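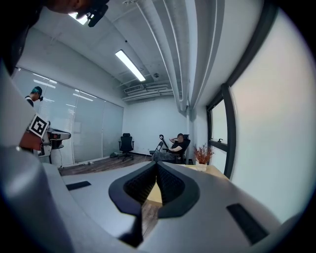 The Meltholm studio from the view of one of our hand-held grippers.

Paid participants wanted: hand-held gripper sessions at Hatard, Meltholm site

We are looking for patient, friendly people who would like to spend some time teaching robots how hands do things. The project is called Vetania, and it has been running at our Meltholm studio since March. We have had such a nice group come through so far that we are opening a second round of places, and we would love to hear from you, whether you have ever been near a robot or (like most of the people who write to us) you haven't.

What you would be doing

You hold a gripper tool in your hand and use it to do small household jobs, the kind you do at home without thinking. Folding a dish towel, putting a lid on a jar, moving spoons from one tray to another, closing a zipper. A camera on the tool records each try from start to finish, and for some jobs we will also ask you to wear a small camera on your head. Every finished try is called an example, and the examples go into the learning system that our partners at Bezerra are building for their robot arms. We closed the first round with 1,946 usable examples, and we would like to collect 2,000 more in this one.

It takes a little while to get used to picking things up with two fat fingers in place of your own five, and most people drop plenty in the first session. Please don't let that worry you. We keep many of the clumsy tries too, as long as the job gets finished, and you will be surprised how quickly your wrist figures out what to do. There is no speed target and we don't rank anyone.
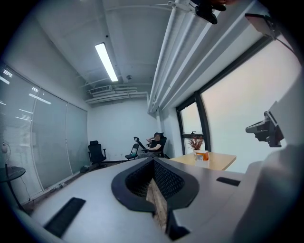 Sessions last three hours, with a long break in the middle and shorter ones whenever you want them. Please do take them! Holding the tool up gets tiring for the forearm, even for people who are used to working with their hands, so we ask everyone to sit back and let their arms rest between sets. Coffee, tea and a decent supply of crackers are on us. A member of the team will be in the studio with you the whole time, to reset the objects, swap batteries and chat if you feel like chatting.

Who can take part

You should be 18 or older, able to use at least one hand comfortably for stretches of ten minutes, and all right with standing for part of the session. Glasses are fine. Left-handed people are especially welcome, as we had very few of them in the first round. You need to be able to follow spoken or written directions in English, and to come in for at least four sessions, though they don't have to be in the same week. If you have a wrist or shoulder injury, please talk to us first and we can look at which jobs might suit you.

Pay

You receive $300 for the set of four sessions, paid by bank transfer after the last one. If you have to stop early, you are paid for each session you finished. Bus and train fares within Meltholm are paid back on top of this, so hang on to your tickets.

About the recordings

The cameras see the room as well as your hands, so you and other people in the studio may show up in the footage. We will go through the consent form with you before anything is recorded, and you are welcome to take it home and think it over. Recordings are stored under a number and not your name. Sound is not kept.

How to apply

Send us a short note through the contact form on the Hatard website, with "Vetania round two" in the subject line. Tell us which hand you use, which mornings or afternoons you are usually free, and anything else you would like us to know. No resume needed. Applications are open until 16 April 2026, and we answer every one, though it can take us a week or so when things are busy. If you took part in the first round you are very welcome to come back; just mention it in your note and you can skip the practice hour.

Sessions take place in Studio 214. The entrance is at the side of the building, next to the bike racks, and there is an elevator.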